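Ticket 2230: Shared calendar shows bookings one hour late
Opened by: Viorica Cozma
Site: Barredo
Priority: Normal
Status: Closed

Reported problem

Room bookings made in Gorkley show an hour later in the shared calendar. A meeting booked for 10:00 in Gorkley appears at 11:00 in Zulta. People have been turning up at the wrong time and two meetings were double-booked on Thursday. The confirmation email has the right time in it. Only the calendar is wrong.

Viorica tried removing the calendar and adding it again. No change. She also tried it in a private browser window, same result.

First checks

Clock on her PC is correct and set to the London time zone. Clock on the mail server is correct. Asked her to make a test booking for 14:00 in Room 8. It came through to Zulta as 15:00. Made the same booking from my own account and got the same thing, so it is not her profile.

Bookings for the Wendach office are fine. Bookings made before the clocks changed are also fine if they were for dates before the change. Anything dated after it is an hour out.
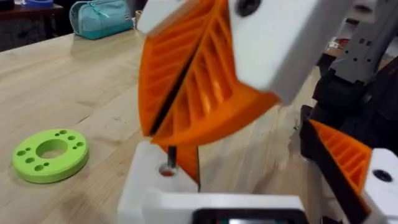

IT Service Desk, Office Systems Team

Update, 11:40

Exported one of the bad bookings from Gorkley as a calendar file and opened it in a text editor. The start time is written as 140000 with no time zone against it and no Z on the end. The Wendach export has the zone written out in full. Zulta is reading the Barredo times as UTC and adding the hour for British Summer Time.

Compared the site settings in Gorkley for the two offices. Wendach has Europe/London selected. Barredo has "Use system default", and the system default is blank. It would have gone unnoticed over the winter when UTC and local time are the same.

Update, 13:15

Changed Barredo to Europe/London under Sites, Regional, Time zone. Saved and made a new test booking for 16:00. Still arrived as 17:00.

Restarted the sync service and tried again. The new booking arrived as 16:00. The sync service must hold the site settings from when it starts, so a restart is needed after any change on that page.

Old bookings did not correct themselves. Gorkley only sends a booking again if something in it has been edited.

Update, 15:30

Ran a full resync for Barredo from the admin page. You have to tick "Replace existing entries" or you get a second copy of everything. I missed this the first time and had to clear the duplicates out of Room 2 by hand. The second run was clean.

Checked Room 2 and Room 8 against the booking list for the rest of May. All times match. Repeating meetings are right as well, including the ones that started in winter.

Viorica has confirmed it looks right at her end. Anyone with the calendar on a phone may need to pull down to refresh before the old times go.

Still to do

Fill in the system default time zone so new sites do not pick up the blank one. Needs a change request, raised separately.
Add the sync service restart to the Gorkley notes.

Closed with the agreement of the requester.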